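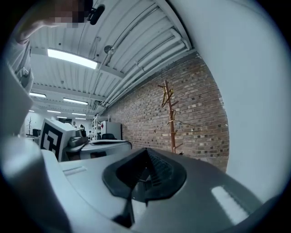 Page 2 of 36

**Pose estimate jumps when the marker box leaves the view — filter it or fix it?**

**Zamfira Bogdan**

Hello all! I'm having a lovely time with a hand-held gripper and a wide-angle camera, writing the software that works out where the gripper is as you move it about. There's one box with a square black-and-white marker on its front, and whenever the camera sees it I get a full pose. Between sightings I lean on the motion sensor.

It works brilliantly until I tilt the gripper up towards the ceiling. The marker ends up small and sideways-on, the pose flips for a frame or two, and my nice smooth path gets a spike in it. My last recording had 570 frames with a marker pose and 26 of those were plainly wrong. At the moment I run a moving average over everything, which turns each spike into a hump.

Our room has a ribbed metal ceiling with bright strip lights and a long brick wall, if that matters. Should I use a better filter, or is something wrong further up?

**Adom Arthur**

Try a median instead of a mean. Worked for me on Plavesa. Also turn the exposure down, strip lights are horrid.

**Kartini Nasution**

What a good problem, I spent most of a Saturday on this one and enjoyed nearly all of it! A flat square marker seen small or at a slant often has two poses that fit the corners almost equally well, and the solver picks one. When it picks the other you get your flip. Averaging the two gives you a pose that is neither.

What I'd do, in this order:

1. Ask the solver for both answers and keep both errors. In OpenCV that's `solvePnPGeneric` with the `SOLVEPNP_IPPE_SQUARE` flag.
2. If the two errors are close, choose the one nearer to what your motion sensor predicts.
3. If neither is near, drop the frame and coast.
4. Smooth last, and lightly.

Check your lens model too. If straight ceiling ribs come out as arcs, you want the fisheye calibration, and you should undistort the corner points before solving (just the points, you don't need to remap the whole picture). Mine was calibrated from 122 shots, most of them in the middle of the view, so it was hopeless near the edges — exactly where the marker sits when you tilt up.

The brick could be a gift, by the way. All those mortar joints are good for feature tracking, though they repeat, so keep your search window small or it will happily match the next brick along.

**Lucinda Tran**

Agree with Kartini, and I'd add masking. The gripper's own body fills a big slice of the bottom of the view and moves with the camera, so any features found on it tell the tracker you're standing still. Draw one mask by hand, load it at start-up. Do the same for the dark corners. People walking about are harder, but outlier rejection copes with most of that.

**Zamfira Bogdan**

Both answers from the solver, of course! I've put in steps 1 to 3 and replayed the same recording: one bad frame left, right at the start before the motion sensor has settled. Mask next, then I'll redo the calibration with the board pushed into the corners. Thank you!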